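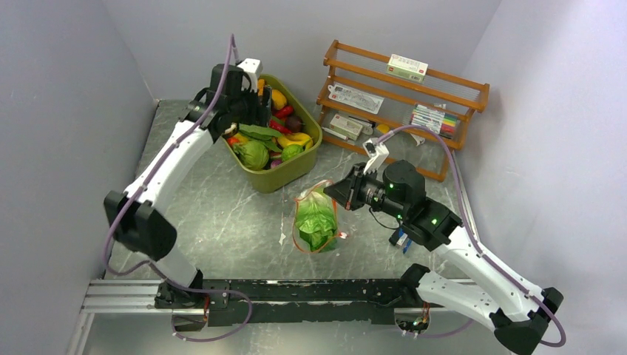

December is when my sister and I start arguing over where to go for a winter long weekend, and this year the winner was Clatudwood, a little market town up in the hills that neither of us could have found on a map before October. It was her idea, and she has been unbearable about it ever since. We went for the food, mostly, and for the walking that makes you feel better about the food. The Thursday market is what the town is known for, and if you've ever been happy just looking at a basket filled with all sorts of produce, as I have since I was small enough to ride in the shopping cart, you should plan your whole trip around it and arrive the night before.

We took the evening train and then the valley bus, which stops outside the post office and lets you off with a bit of a hill still to climb. Pack light! I did not, and I dragged a suitcase with one bad wheel over the cobbles to the Hsiao, a guesthouse of ten rooms above an old print shop. The beds are high, the radiators clank, and breakfast is served until 10, though they'll leave out bread and coffee if you want to be at the stalls when they open at seven.

And you do want to be there then. The farmers come down from the upper villages while it's still dark, and by half past seven the square smells of frying onions and wet wool. I bought pears, a wedge of hard cheese I had no way of carrying home, and a jar of plum butter that was gone by Saturday (my sister blames me, and she may be right). Most stalls take cash only, and the one machine in town is inside the bank, so sort that out the day before.

If you eat one proper dinner, eat it at Gatari. Chih-ming Au cooks there four nights a week in what used to be a saddler's workshop, and the menu is whatever he liked the look of that morning. We had dumplings with leeks and smoked trout, then a squash stew with chestnuts that I've tried to make twice since -- not very well. He came out at the end to ask whether we wanted seconds and stayed to tell us which path to take the next day.

The path was the one to Grustevis, the old watchtower on the ridge. It's a climb of 400 meters from the river bridge, gentle until the last part, where the steps begin and conversation stops. There are 140 of those. We sat at the top with our pears and watched the fog come off the valley, and my sister talked about moving there, as she does everywhere we go.

Buses back to the train run every two hours on weekends, and the last one leaves at 5:40 in the afternoon. We missed it, had another bowl of soup, and took a taxi.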